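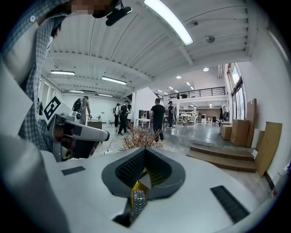
De: Delwyn Kerslake
Para: lista de la sala común de Molton
Asunto: Re: Cosas de la sala: mandos, mesa redonda y aspiradora

Hola a todos:

Contesto a Ruby-Lee por partes y dejo su mensaje citado abajo, que a varios no os llegó.

El mando de la tele. El que tenemos es el de repuesto que compré en enero por 298 coronas. El original no ha aparecido. Si alguien lo encuentra en un bolsillo o en una mochila, que lo deje en la mesa y ya está. El de repuesto hace casi todo: cambia de canal, sube y baja el volumen y entra en el menú. Lo que no guarda es la lista de favoritos, así que hay que pasar los canales uno a uno. Las teclas de colores sirven para el teletexto y los subtítulos, y en nuestra tele Nurken los subtítulos se quitan con la verde.

La mesa redonda. Se queda donde está. Probamos a ponerla junto a la pared y la gente acababa dejando los abrigos encima. Pido que no se apoyen vasos sin posavasos, porque la madera es clara y el cerco no sale. La maceta puede seguir ahí, con un plato debajo cuando se riegue.
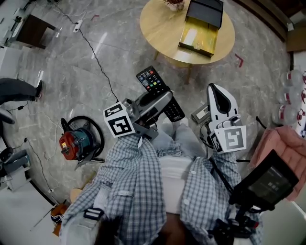 La mesa redonda, con la maceta y la caja abierta. A la izquierda, la aspiradora.

La caja negra con el interior dorado venía con el té de Amissah y ya no tiene té. Ruby-Lee proponía tirarla. Yo la usaría para las pilas y los posavasos, que ahora andan repartidos por tres cajones. Si en lo que queda de mes nadie dice lo contrario, lo hago.

La aspiradora. Funciona. Lo que falla es que se guarda con la bolsa llena. Quedan 3 bolsas en el armario oscuro, en la balda de abajo. Un paquete nuevo cuesta 200 coronas en Trurnlow y lo pediré cuando se gaste la penúltima. El tubo, por favor, enrollado sin doblarlo. El año pasado cambiamos uno rajado y no quiero repetir el gasto.

El suelo. Solo agua con un poco de jabón neutro. Alguien usó un producto con vinagre cerca de la entrada y ha quedado una zona mate. Pedí precio para pulirla y son 1,490 coronas — de momento lo dejamos estar. Las marcas rojas no se despegan, que luego cuesta volver a poner la mesa en su sitio.

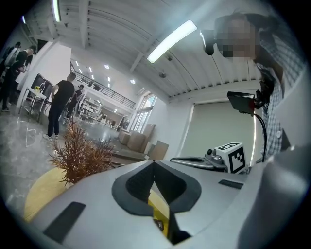

¿Cada cuánto se riega la planta de la maceta?
Una vez por semana y con poca agua, medio vaso. En invierno, cada dos semanas.

Sobre el turno de limpieza que menciona Ruby-Lee, me parece bien que sea quincenal. Puedo hacer yo el primero. Colgaré la hoja en la puerta del armario y que cada uno se apunte donde le convenga.

Un saludo,
Delwyn

Ruby-Lee Brunton escribió:

> Hola:
>
> Unas cuantas cosas de la sala, por si alguien puede mirarlas.
>
> El mando de la tele no es el de siempre y no encuentro los favoritos.
> ¿Se ha cambiado?
>
> ¿La mesa redonda se queda en medio o vuelve a la pared? A mí me da
> igual, pero conviene decidirlo antes de fregar a fondo.
>
> La aspiradora apenas tira. Le quité una bola de pelusa de la boquilla
> y mejoró algo, no mucho. No sé dónde están las bolsas.
>
> La caja de té vacía la tiraría, salvo que alguien la quiera.
>
> También propongo un turno de limpieza cada dos semanas. Ahora lo
> hacemos siempre los mismos, y el suelo se nota enseguida.
>
> Gracias,
> Ruby-Lee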